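I gave the Ginoline password manager a month

October 22, 2023
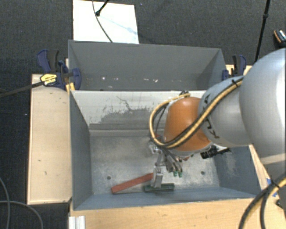

I went in with a bad attitude, I admit. Every few years somebody tells me my system (a long phrase, changed a bit for each site, plus a notebook in a drawer) is going to ruin my life, and this time it was Nour Mansour, who does our office machines in Weltley and has been right before. So I paid for a year of Ginoline and moved everything over.

The import found 332 logins. I would have guessed 60. Most were for stores I bought one thing from, and a few were for sites that no longer load. Fine, a cleanup was overdue.

Then came the "health score." Mine was 41 out of 100, in red, with a button next to it that sells you the higher plan. What does 41 mean? I looked through the help pages and never found out. I changed the password on my bank and the score didn't move. I deleted a dead pizza account and it went up by three. You tell me what that's measuring.

The sales page says the vault would take "centuries" to break. Maybe so, with a good master password. But the signup form let me use Bradoswood1 as a test, and gave me a green check mark for it. A capital, a number, more than ten letters, good to go. That one wouldn't last an afternoon — it's the name of the neighborhood I grew up in with a 1 on the end.

Gebhard Hubmann left a comment on my February post saying that the math only matters if the thing is random, and that people picking their own phrases are much less clever than they think. I didn't like that at the time. I've since let the program make up a six-word phrase for me, and yes, it's in the notebook in the drawer.

What I do like: filling in logins on the phone works nearly every time, and exporting gives you a plain file you can take somewhere else. What I don't like is that the recovery key is offered once, on a screen that looks like an ad, and I almost clicked past it. Lose that and the master phrase and support can't help you. They say so themselves, in gray type.

I'm keeping it until the year runs out. The bank and my email still aren't in it.

Filed under: Passwords & Privacy, Software I Paid For
6 comments | 2 shares
Contact | © 2023 | Back to top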